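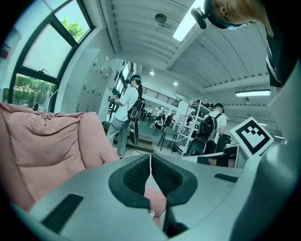 Divetach Hand-Held Gripper Kit

Two-finger gripper for collecting manipulation demonstrations without a robot

Made by Duteck. Sold singly or in sets for group recording.

Overview

The Divetach is a gripper you carry in your hand. A person uses it to do a task, and the fisheye camera on the body records the fingers and whatever is in front of them. Those recordings are then used to train a policy for a robot arm fitted with the same fingers. No arm is needed at the recording site, so work can be done in kitchens, offices, workshops and shared halls.

The fingers are black and padded, with a textured mesh surface on the gripping side. The body is gray. With the wide lens, part of the body stays in view at all times, and so does a good deal of the room, including the ceiling, the windows and other people working nearby. Our training code expects this and does not crop it out.

What the method does

Most demonstration sets are recorded by one operator in one room. We wanted to know if a policy would do better when the same number of demonstrations came from several people working side by side, with furniture, foot traffic and daylight left as they were.

We recorded two sets of 300 demonstrations of one task, picking up a soft item and placing it in a tray. The first set came from a single operator at a bare bench. The second came from a group in an open hall with lockers, shelving and chairs in it. Both sets were used to train the same model with the same settings. Each policy was then run on an arm in a room that appeared in neither set.

Result

The policy trained on the shared hall set finished 91 per cent of its trials. The bench set did worse, and most of its failures happened in the approach, before the fingers reached the item. Once the item was between the fingers, the two policies behaved much the same.

We have tested one task and one arm. We don't claim the same gain for rigid parts, for tools, or for anything that needs two hands. The test arm was a Clanell bench model, and we have not repeated the trials on other arms.

Recording with a group

Set up the marker board before anyone starts. It can stand at an angle as long as the whole black border can be seen from the work area. Don't move it during a session. If it gets bumped, end the session and start a new one.

Operators can wear a head camera as well as carry the gripper. The head view is optional and was left out of the results given here. Keep cables off the walking path where you can, and tape down any that cross a step.

Tell everyone in the room that recording is under way. The fisheye view takes in a wide area and will pick up faces and clothing at a distance. The Zapata software can blur faces before files leave the recording computer. This setting is off by default.

What's in the box

Gripper body with fisheye camera
One pair of padded fingers, fitted
One spare pair of mesh finger covers
Printed marker board
Zapata licence for one computer

The robot-side finger mount is sold separately. Check the bolt pattern of your arm before ordering.

Care

Wipe the mesh with a damp cloth and let it dry before use. Change the covers when the texture has worn smooth. The lens should be cleaned with a lens cloth only, and calibration should be run again after any knock to the body.

Ordering

Part number: Divetach 1049
Group set: 10 grippers with one shared marker board
Orders received by noon Thursday are packed the same week.
Colour: gray body, black fingers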